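Bin picking at the robotics club: questions we keep getting

Compiled by Babar Malik, with corrections from people who disagreed with him
Last edited October

14 shares | 5 comments

What is the club doing this year?

One task. A robot arm takes mixed objects out of a metal bin, one at a time, and puts them down somewhere else. If you came to the open evening expecting a walking robot or a drone, sorry, wrong room. We picked one thing because the year before we picked four and finished none of them.

Is this a class? Do I get credit?

No credit. Katia Amato signs off on the lab hours, and you need her safety briefing before you touch the pendant. A few people have tried to fold the project into their senior thesis. Two of them managed it, and both had to write a much narrower question than they wanted to. Ask your own department before you ask us.

Do I need to know how to program?

It helps, and I'm not going to pretend otherwise. The flyer says "all backgrounds welcome," and that's true in the sense that no one will send you away. But people who can't write any code tend to spend a semester resetting the bin and then stop coming. If you can get through a beginner Python course on your own before winter break, you'll have a better time. Mechanical people are badly needed too. The finger mounts have been redesigned twice and I still don't trust them.

Does it use AI?

Part of it does. There's a learned model that looks at the camera view and suggests where to grasp. Everything after that is ordinary motion planning with limits we typed in by hand. I'd ask you to be suspicious of anyone (including our own poster) who says the robot "understands" objects. It scores spots. Sometimes a high-scoring spot is a shadow.

What are Maseder and Vudar?

Our names for the two software branches. Maseder is the older one and uses plain geometry: find an edge, find the opposite edge, close the fingers. Vudar is the learned one. Najwa Tannous maintains Maseder and would like it known that it still wins on boxes.

How well does it work?

The number on our poster is 92 percent. I argued against printing it. That figure comes from Vudar runs with single objects, spaced out, with a human choosing the starting layout. It was 243 attempts, and a good share used objects the model had already been tuned on. With a full bin and things leaning on each other, we don't have a number I'd put my name to. We're collecting one now. When we have it, it will go on this page even if it's embarrassing.

What counts as a success?

This took us most of a meeting. For now: the object leaves the bin, stays in the fingers during the move, and lands in the target area without help. Picking up two things at once is a failure, even if both arrive. Pejman Ghaffari thinks that's too strict. He's free to write his own FAQ.

Are you going to the Didero Cup?

Maybe. Registration costs money, and the rules changed after we had already built around the old ones. The Didero organizers now hand out an object list late, so teams can't tune for it. I think that's a better contest. It's also one we would probably do badly in. Shazia Minhas is keeping track of deadlines, so send her your opinion if you have one.

Didn't a team from Zoëga already solve this?

They posted a very smooth video. I'd like to see the takes that didn't get posted. We wrote and asked which objects were left out of their test set, and got a friendly answer that didn't answer it. Their code may well be better than ours. A video isn't how we'd find out.

Can younger students visit?

Yes, with an adult, outside of test runs. Visitors stay on the other side of the tape while the arm has power. Please don't promise them that they'll get to drive it.

Can I bring an object to try?

Please do, we're short on awkward ones. No glass, nothing that leaks, nothing you'd be sad to see crushed. Soft things are welcome. So are things with odd handles. Write your name on it with tape if you want it back.

Why not just use a suction cup?

We get this one a lot, usually from somebody who has seen a warehouse clip. Suction is great on flat sealed surfaces, and we may add it.

Why do you test with random junk instead of standard blocks?

Blocks make everyone look good. The object set is where a project like ours either learns something or fools itself, and for a long time we were fooling ourselves with cubes. A can next to an orange asks for two different grasps in a small space, with the left wall of the bin close by both of them. A spray bottle on its side has a trigger head that sticks out from the body, so the fingers can close on a part that is no use for lifting. The spiky orange toy lizard, or dinosaur, depending on who you ask, has a thin tail and short limbs, and Maseder has never known what to do with it. Even this set is kinder than I'd like, with the middle of the floor mostly clear. If a result only holds when there's that much room for the fingers, we should say so next to the result.

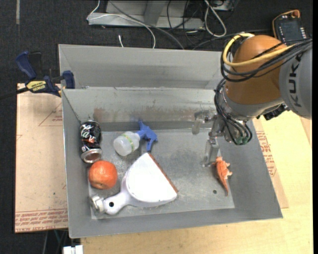

Questions not covered here: leave a note on the lab door or ask at a meeting. | © the robotics club | Back to top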